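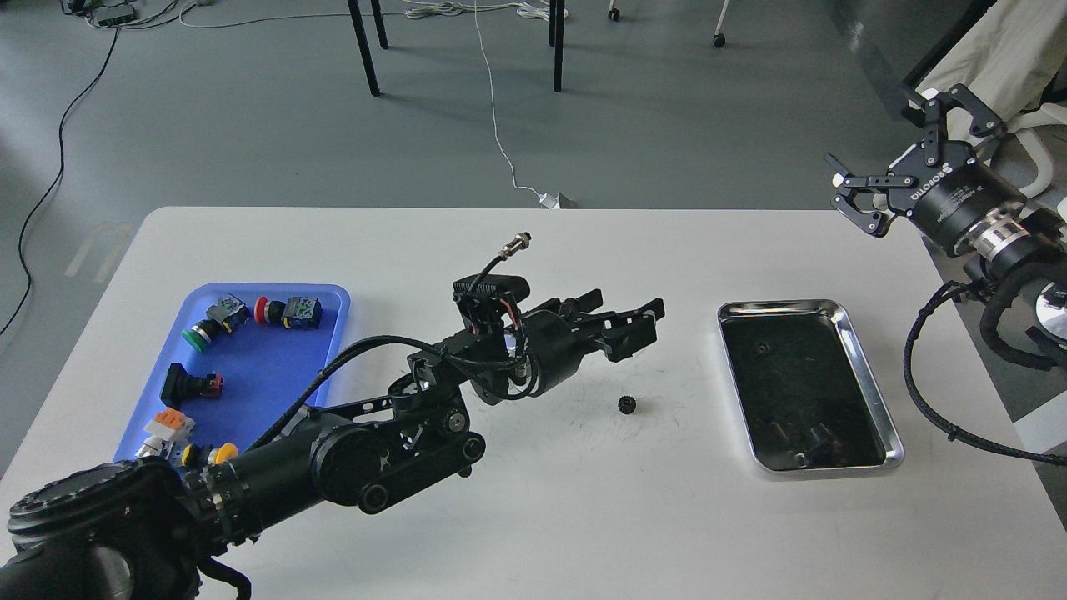
Lemia objects that a rule sheet for two arms at one table ought to begin with the emergency stop, and that trays and cables can wait. The objection is fair for an exam answer. In these notes the order follows the working day, and the layout is checked before power is applied.

Unit 5. Good practice for two-arm sorting cells

5.1 Layout
Each arm has its own tray. The middle of the table is shared space. Only one arm may enter it at a time unless the program contains an explicit handover step. Write the boundary into the program as a plane – a strip of tape is a reminder for people and does nothing for the controller.

5.2 Cables
Cables on a moving arm need slack at full reach and must not form a loop that can catch a tray rim. Move each joint through its whole working range at low speed and watch the cable throughout. Cables on the floor stay out of the walkway.

5.3 Speed
During teaching, keep the tool below the reduced-speed limit set in your risk assessment. The course default is 30 mm/s within 5 cm of any surface. Groups using the Kateck template must enter this value themselves; the template leaves the field blank.
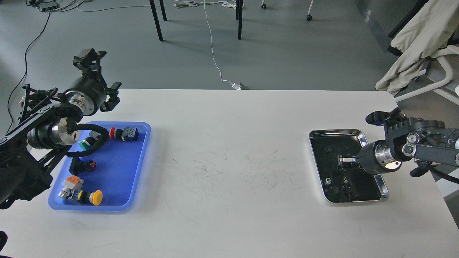 Fig. 5.1. Two-arm cell with blue plastic tray (left) and stainless steel tray (right).

5.4 Parts that are also controls
A loose emergency stop button used as a workpiece looks the same as a live one. Keep sample switches inside the tray, and mount the live stop off the table, within reach of the operator. The Doležal checklist treats a mix-up of the two as a major finding.

5.5 Dropped parts
Stop both arms before reaching in. A paused program is not a safe state – the drives may still be under power. Log the drop with the part type and the step number.

5.6 Before the Larkden lab session
Read the risk assessment. Bring the signed layout sketch and the cable check. A group missing either one does not power up.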